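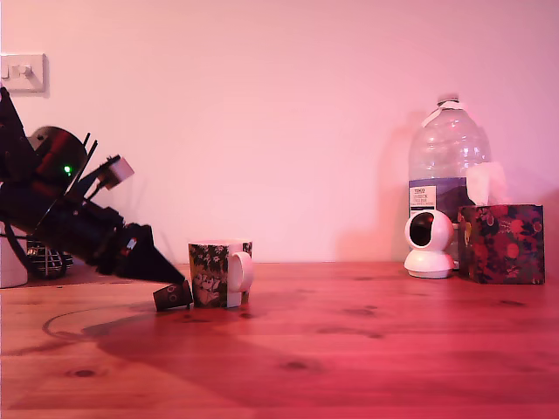

*Paper cup, tabletop.*

Quick writeup on oiling a pine table, for people who keep asking. We've done ours in the Sodside kitchen twice now and the second time went a lot better. Softwood only – oak and beech are a different job and I haven't done one.

You need:

- Otik table oil, shade 1011 (the pale one). A small can does a big table with some left
- sandpaper, 120 and 180. Maybe 240 if you're fussy
- lint-free rags, more than you think
- dish soap, bucket, old towel
- gloves
- a metal can or bucket with a lid for the oily rags

Oil came from Grillport, the rags from an old bedsheet. Any decent food-safe oil is probably fine but read the can, the times below are for the Otik one.

## 1. Clear it off and wash

Everything off. Utensils, mugs, the salt, that pile of mail. Find somewhere to put it all where it can stay until tomorrow, you won't want to be shuffling stuff back and forth past a tacky table.

Then wash with warm water and a little dish soap. Wring the rag out hard. Pine drinks water and the grain stands up, which means more sanding. Wipe with the towel and leave it overnight. I did mine Sunday evening and started sanding the next morning.
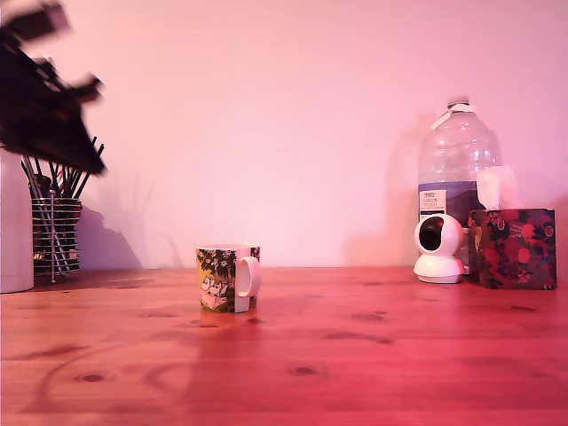 ## 2. Deal with the marks first

Do this before any all-over sanding.

**Cup rings.** Pale rings usually sit in the old finish and come out with the 120. Dark ones are down in the wood. Lemon juice and salt, leave it 20 minutes, rinse, dry, look again. Twice if needed. Some never go.

**Grease.** Baking soda paste, let it dry, brush off.

**Dents.** Damp cloth over the dent, warm iron on top for a few seconds. Lift, check, repeat. Works on small dents, not on gouges. Don't walk away from the iron.

**Sticky knots.** If a knot is bleeding resin, scrape it with a dull knife and wipe with denatured alcohol. Window open, no flames nearby. Let that dry off completly before you sand or you'll just gum up the paper.

## 3. Sand

120 first, then 180. Always along the boards. Go across even once and the oil will show every scratch, ask me how I know. Sanding block on the flat parts, folded paper by hand for the edges and corners.

Don't lean on it. Pine is soft between the grain lines and you end up with a wavy top.

Vacuum with the brush attachment, then a barely damp rag, then wait till it's dry. Run a pencil or a bamboo skewer down the seams, lots of dust hides there and it turns to mud when the oil hits.

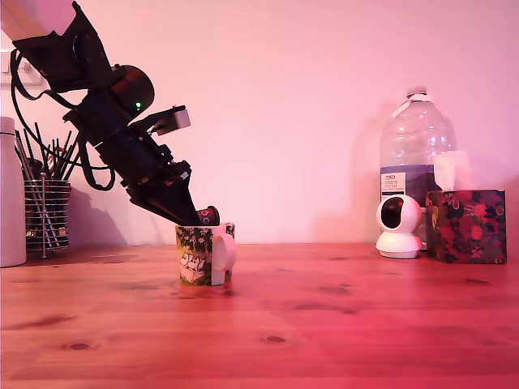
## 4. First coat

Stir the can, don't shake it. Pour a bit into an old mug you don't care about and work from that.

1. Rag in the oil, squeeze it out.
2. Wipe on along the grain, one or two boards at a time. Thin!
3. Wait 25 minutes.
4. Go back over it with a dry rag and take off everything that hasn't soaked in. Everything. Shiny patches stay sticky for days.

Do the end grain too, it takes twice as much. Knots take hardly any so wipe those off sooner.

Let it dry overnight.

## 5. Second coat

Feel the top. If it's fuzzy, one light pass with the 180 or 240 and dust again. Then same as before but even less oil. We stopped at two. The Mikkelsen bench we did the same week wanted three, older and drier wood.

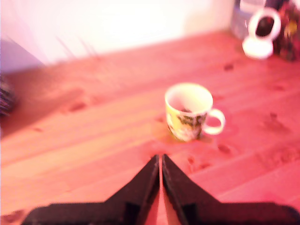
*Pine boards, knots and seams.*

## Rags – read this bit

Oily rags can heat up and catch fire by themselves. Never ball them up and toss them in the trash. Soak them in water, into the metal can, lid on, or lay them out flat outside till they're stiff. Then check what your local dump wants done with them.

## After

- Light use after a day. Coasters for the first couple weeks.
- Spills: wipe right away, expecially wine and coffee.
- Plain water and a drop of soap for cleaning. No spray cleaner, it strips the oil.
- Feels dry or looks patchy? Wash, dry, one thin coat. Took me 90 minutes start to finish last time, not counting drying.

Underside: I give it one coat as well. Helps keep the boards from cupping. Do it first if you can flip the table, then you're not resting the fresh top on anything.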